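Little red block, big white table

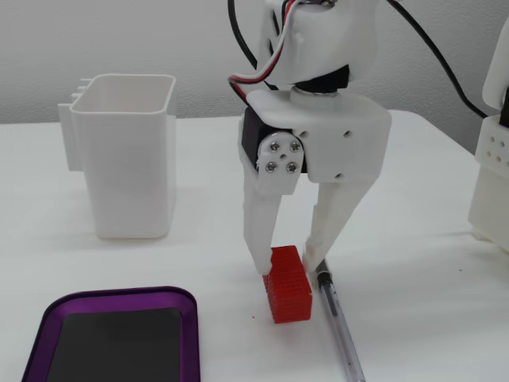 Helberg Makers' Club | Table Games Section

I've been meaning to write about the blocks for ages! We're getting ready for the July open day and I've been put in charge of the stacking corner, so my evenings are all sanding and painting at the moment (my kitchen smells dreadful). Red is my favourite by miles, it shows up so well on the white tabletop. I sand with 220 grit, then it's 2 coats of paint and a long wait. Blue still needs doing, and I've run out of brushes again. If anyone has spare ones, please bring them along, plus a biscuit tin with a lid that fits.

Posted May 28, 2026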